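Barkura break area, drinks station, monthly check – October
Room 108, second floor, Sopacua building

1. Table surface clean and free of standing liquid
Pass. White tabletops show everything, so this one gets wiped more than the gray ones downstairs. I don't believe the 7 a.m. wipe on the log happens every day. The initials are all in the same pen.

2. Mugs and cups free of chips and cracks
Pass with comment. Two chipped mugs removed from the shelf and thrown out. I removed two chipped mugs last time as well and was told the whole set had been gone over. The dark blue ones hold up best. Run a finger around the rim before signing this line – looking from the doorway is no inspection.

3. Glass cups kept away from table edge
Pass. The form wants 50 mm of clearance. I would like to see double that, but the form is the form.

4. Dry goods covered when not being scooped
Fail. Beans were heaped near the top of the glass cup with the clear lid lying flat in front of it. The standing answer is that the lid "only comes off for a minute." I have heard this about lids, fire doors and the sugar tin. Coffee left open goes stale and picks up whatever is in the air, and a cup filled that high spills when it gets bumped. Fill lower, put the lid back. 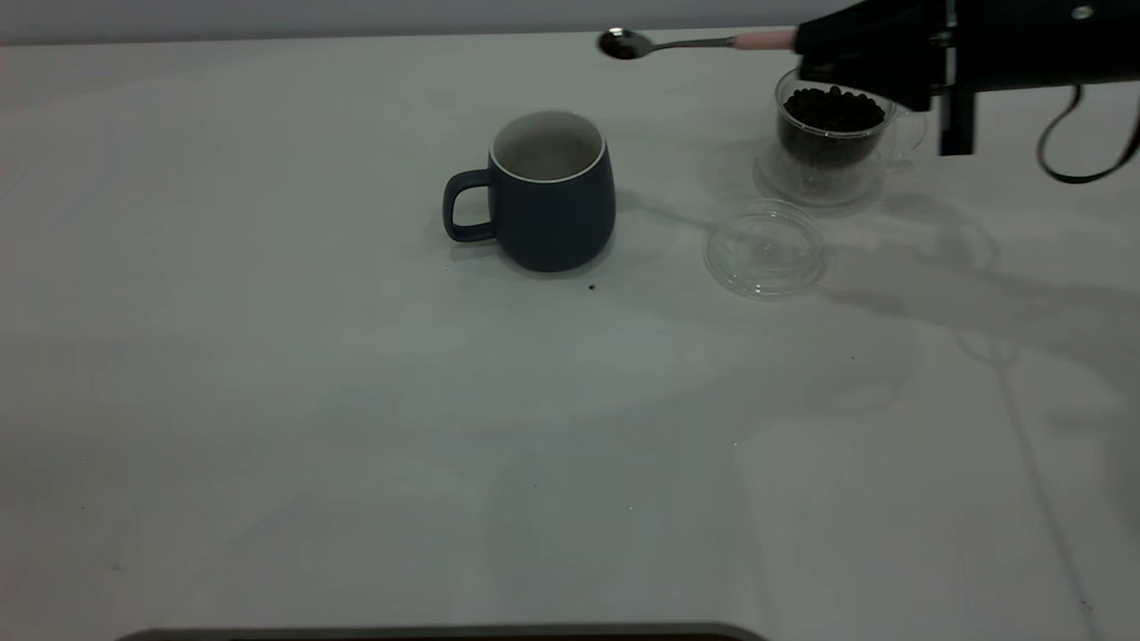
Consuelo Huamán wrote back that the lid is a loose fit and lifts off if the beans are heaped, so people give up on it, and she asked whether a jar with a clip top could be ordered from Dranurstead instead.

Fair point, and I have passed it on. I doubt a new jar fixes a habit. Until one arrives the item stays a fail.

5. No crumbs or loose beans on surface
Comment only. One small dark speck near the mug, probably a bit of bean. I wouldn't fail a table over it. If there is a scatter next month I will.

6. Cleaning spray stored away from food
Pass. The Jellulix bottle was in the lower cabinet with its cap closed. Its label says "food area friendly," a phrase that could mean anything. Rinse after use regardless.

7. Grinder cord and plug
Pass. No fraying, plug seated properly. Tag 638 is readable but peeling. Replace the tag.

8. Floor mat flat, no curled corners
Fail. Left corner is up again. Tape was tried in the spring and lasted 27 days by the log, which I suspect is generous. Needs a heavier mat.

9. Previous actions closed out
Partly. The shelf bracket was marked "done" and still wobbles. Please don't mark things done on the day the part is ordered.

Recheck items 4 and 8 before the next monthly round. Item 9 needs a screwdriver.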